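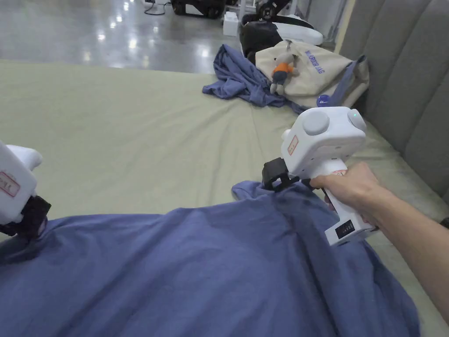 Minutes - handheld gripper fault review, bed-making task
Werkesley site, 2024-05-21

1. Fault on the right-hand unit
The meeting dealt first with the right-hand gripper closing without a command during sheet work. Paloma Holloway (chair) went through the log. The jaw closed 2 times in one shift, both times while the operator was reaching for the top edge of the blue sheet over the green fitted one. The second closure caught the operator's left index finger. The skin was pinched and bruised but not broken. First aid was given and an incident form was filled in. It was noted that the green light on top of the head, next to the rear knob, stays on through the fault, so operators have been treating it as an all-clear. It only means the unit has power.

2. Cause
The Clemis bench report was tabled. The trigger cable inside the handle had worn through its sleeve where it passes the pivot. With the wrist turned down, as it is when pulling a sheet toward the foot of the bed, the bare section touches the housing screw and the controller reads a full trigger pull. Clemis could repeat the fault in 40 of 100 tries with the wrist down and in none with the wrist level. The left unit was opened as well. Its sleeve was scuffed but whole.

Holloway asked whether the November firmware had made things worse. Clemis think not, though the older version waited longer before closing and may have hidden brief contacts. Left open until the old version has been run on the same handle.

3. Effect on recorded work
Episodes from the faulty shift have stray closures in them, and some show the cloth being dropped and picked up again. Agreed to hold the whole shift back from the training set until it has been checked by eye. The Pronesthorpe team had already copied part of it and have been asked to pull it.

There was some discussion about keeping the re-grasps as useful recovery data. No agreement. To come back next meeting with a few samples.

4. Interim rules
Both units are out of use until the cables are replaced. When they return:
- Free hand stays clear of the jaws. Cloth that slips is picked up with the gripper or the unit is switched off first.
- Wrist-down test at the start of each shift, done off the bed with nothing in the jaws.
- Any closure without a trigger pull stops work. Do not restart to see if it clears.

5. Parts
Iwasaki have quoted for replacement cables with a heavier sleeve. Quote accepted. Clemis to fit them and add a plastic cap over the housing screw.

6. Actions
Holloway - send revised start-of-shift sheet to all operators.
Clemis - fit cables and caps, repeat the wrist-down test, report back.
Pronesthorpe - confirm in writing that the copied episodes are removed.

Next meeting to be set once the Clemis report is in.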